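Teltmont Residents' Association, Barkham Room
Minutes, 14 May 2025

Item 3. Household machines. The chair reported on the visit to Yimer, where the group asked whether a machine could open drawers and cabinets for residents with weak hands. Drawers with a bar handle are considered the easier job. Thin upright handles are still hard.

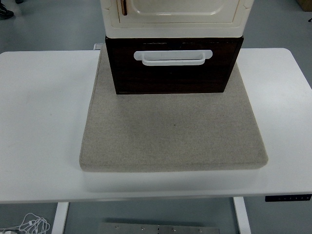
Members asked about price. Endard has quoted 362 a month for a trial, with 12 months as the shortest term. The meeting felt this was too much for a machine that cannot yet put laundry away. Agreed to wait and ask again in December.

Item 4. Hallway lights. Two are out on the second floor. The secretary will call the electrician.

Meeting closed. 17 present.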